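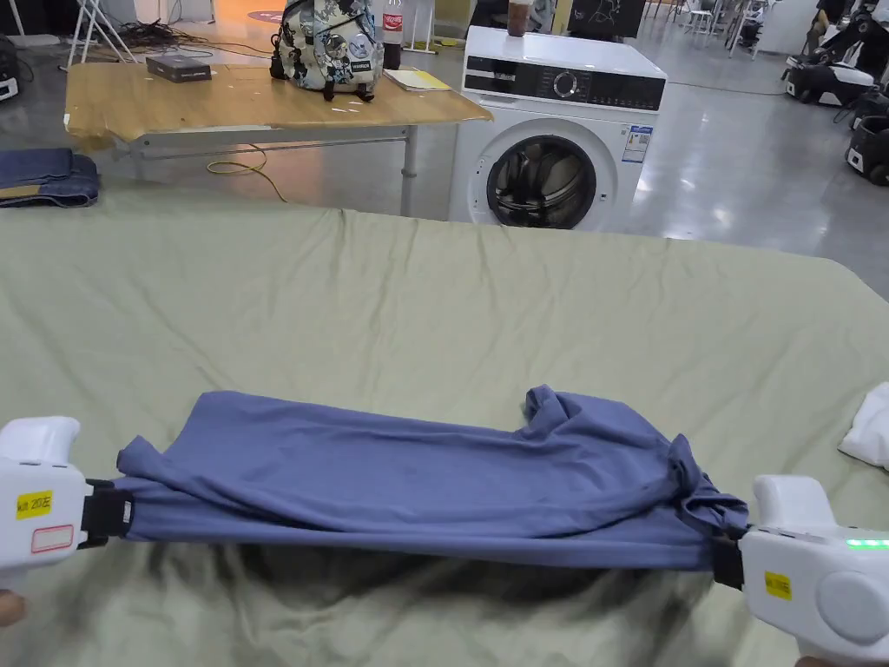

Cotton jersey

Cotton jersey is a weft-knitted fabric made from cotton yarn, used mainly for T-shirts, underwear, nightwear and fitted bed sheets. It is produced on a single set of needles, which gives it two different sides. The face shows columns of small V-shaped stitches, and the back shows rows of interlocking half circles. The fabric is lighter and more elastic than a woven cotton of the same yarn, and it drapes closely over whatever is beneath it.

The term "single jersey" separates the plain fabric from double-knit constructions such as interlock, which use two sets of needles and look the same on both sides.

Structure

The basic unit of jersey is the loop. Each loop is drawn through the one below it, and a horizontal row of loops is called a course. A vertical column is called a wale. The yarn in a loop is curved and can straighten when pulled, so jersey stretches without any elastic fiber being added. Stretch is greater across the width than along the length.

Cut edges of jersey curl. The side edges roll toward the back of the fabric, while the top and bottom edges roll toward the face. The curling results from the bent yarn trying to return to a straighter shape, and it is stronger in fabrics knitted from tightly twisted yarn. Finishing with heat and resin reduces it but does not remove it.

A broken loop can release the loops above and below it in the same wale, forming a ladder. Cotton jersey ladders less readily than jersey made from smooth filament yarn, as the hairy surface of spun cotton holds neighboring loops in place.

Manufacture

Most cotton jersey is made on circular knitting machines. The needles stand in grooves around a cylinder, and many yarns are fed in at once, so that the courses form a shallow spiral. The fabric leaves the machine as a tube. It may be processed in tubular form, or slit along one side and handled as a flat width.

The mill at Skirkholm, which supplied underwear makers along the coast, ran a narrow-cylinder system in which each tube matched one body size and the finished shirt had no side seams. Its plant list shows 426 latch-needle heads at the time of closure. The Gornach works took the opposite course and changed early to wide cylinders with slit fabric, which wasted more cloth in cutting but allowed one machine to serve every size. Svend Hallgrímsson's history of the two mills attributes the difference to floor space: the Skirkholm building had low ceilings and closely set columns, and wide machines could not be brought in.

After knitting, the fabric is scoured, bleached or dyed, and then dried. It is usually compacted in the final stage. Compacting pushes the courses closer together, so that part of the later shrinkage takes place before the cloth is cut.

Spirality

Spirality is a defect in which the wales lean to one side instead of standing at a right angle to the courses. In a finished T-shirt it appears as a side seam that moves toward the front of the body after washing. The main cause is twist in the yarn. A single yarn with high twist tends to turn back on itself, and each loop tilts slightly as it does so. The spiral path of the courses on a multi-feed machine adds a smaller effect.

Boris Procházka, working in the Movell laboratory, compared 488 washed samples and found that plied yarn gave the lowest angles of lean. Plied yarn costs more than single yarn and makes a heavier cloth -- most mills use low-twist singles and accept a small angle. The limit in the Movell specification is 4 degrees after washing.

Use in bedding

Jersey sheets are generally sold as fitted sheets. The stretch of the fabric lets one size cover mattresses of slightly different depth, and the knitted surface needs little or no ironing. Flat jersey sheets are less common, as the hems tend to become wavy with use. Knitted sheets are also more open to pilling than percale or sateen, particularly near the foot of the bed.

Care

Cotton jersey shrinks more in length than in width. Tumble drying increases the effect. Garments hung by the hem or shoulders while heavy with water may lengthen unevenly, and drying flat is usual for heavier grades.

Related articles
Interlock (fabric)
Circular knitting machine
Tierney compactor
Rib knit
Percale
Pilling
Skirkholm mill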